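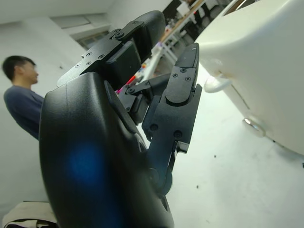

Black mechanical hand, fingers extended

PLITLOMSIDE RESIDENTS ASSOCIATION
Minutes of the general meeting, 7 July 2018

The chair opened the meeting at 10:05. The June minutes were approved after one fix: they said the members "welcomed" the new parking plan. Members asked for "heard."

1. Parking plan, Taltden Street

The vice chair reported on a call with Hudetti, the firm hired to run the permit system. Hudetti says permits will free up 50 spaces on Taltden Street in the evenings. A member asked where the number came from. The vice chair said it was in the slides. The member asked where the slides got it. The vice chair did not know and will write to ask.

Several members doubted that evening parking is the trouble at all. The street fills up before school and empties by ten. One member who has lived at the corner for many years said she has never had to park more than a block away after dinner, and would like to know who has.

The secretary noted that the survey behind the plan went to 715 households, but the report does not say how many sent it back. Motion to ask for the return count before any vote. Carried, one against. The member against said we will be asking for counts until Christmas.

2. Permit fee

No fee has been set. Hudetti's letter calls it "modest." The chair was asked to find out what modest means in dollars, and whether a second car costs more.

3. Wasilewska Park drainage

The city's contractor says the low end of the park is fixed. Members who walk there said the same thing was said last year. It has not rained hard enough lately to tell. Left on the agenda.

The contractor also offered a rain garden for $3000, our share. Members wanted to know who would weed it. No answer in the offer. Tabled.

4. Newsletter

The editor has room for 3 short items and has received none. The parking plan will be one, with no opinion given until the figures come in. A member thought that would make for a very short item.

5. Other business

Complaint about leaf blowers before eight on weekends. The chair will look up the rule. Two members remember it differently.

The street sign at Taltden and Third is still facing the wrong way. Reported again.

Action items
Vice chair: write to Hudetti on the source of the 50 spaces and the survey return count.
Chair: permit fee, leaf blower rule.
Secretary: ask the contractor who looks after the rain garden.

Adjourned 11:40. Next meeting date to be sent by email.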